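2019-07-20

Second session with the laundry at Flanthorpe. Got there late because the road by Dodlow was down to one lane. Yoga had already set up and was eating his lunch.

The job is clothes, a bucket and a front-loading machine. There are two arms and each has a gripper. We allow 180 seconds a try. I was hoping to write down a simple yes or no tonight on whether a machine can do laundry yet, and I can't.

Everything we used today was black. Brigitta Lüthi asked for that, on the grounds that people do own black clothes and wash them together. Fair enough. It makes it hard for me too. When I looked into the bucket I couldn't tell one piece from the next without putting my hand in. The bubble wrap stayed on the front of the machine with the tape from last time. One piece of tape is torn and I should redo it, but it held.
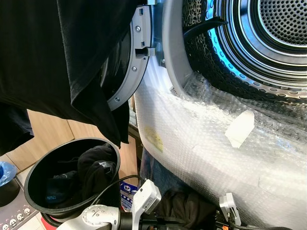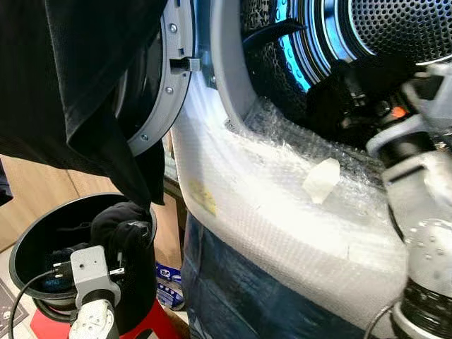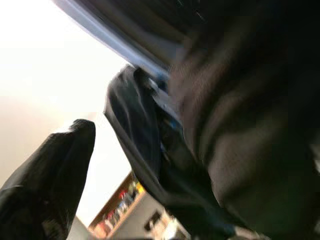
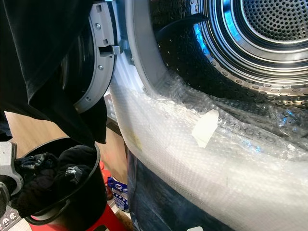

The laundry job. The third is from the camera at the wrist, mostly dark cloth up close.

Some notes while I remember them.

Picking up cloth is fine. The gripper closes on something nearly every time. Knowing how much it has closed on is the problem. It can come up with one piece or with a wad, and it treats both the same. I do that too, but I notice and shake it out.

Getting in and out of the drum is slow. Yoga thinks the cable is part of it and wants to route it differently before September. I think the approach angle is wrong and the cable is only annoying. We argued over it for a while and settled on changing the cable first, as that takes less work.

Holding the bucket by the rim with one gripper helps. The red stool is a good height for it and I will leave it there.

Four tries went through from start to finish without one of us touching anything. The longest stretch without a reset was 49 minutes, counting the time spent looking at logs. I did my own wash when I got home and had it in the machine before the kettle boiled.

Brigitta wants to know if she can tell the people at Tinside that it does laundry. I told her to say it moves clothes. It doesn't check pockets, it doesn't sort, and it has no idea that the black garment over the door is laundry as well. Folding isn't even on our list. For a shop floor, with one kind of part in one kind of bin, I would give a different answer, and Ashworth keeps asking about that. A house is harder. I would still rather work on the house.

To do: new tape. Ask Yoga for the cable clips. Bring a few light-colored shirts next time and see if the numbers change. Call Brigitta back about the Tinside visit.

Rain after supper. Went to bed early.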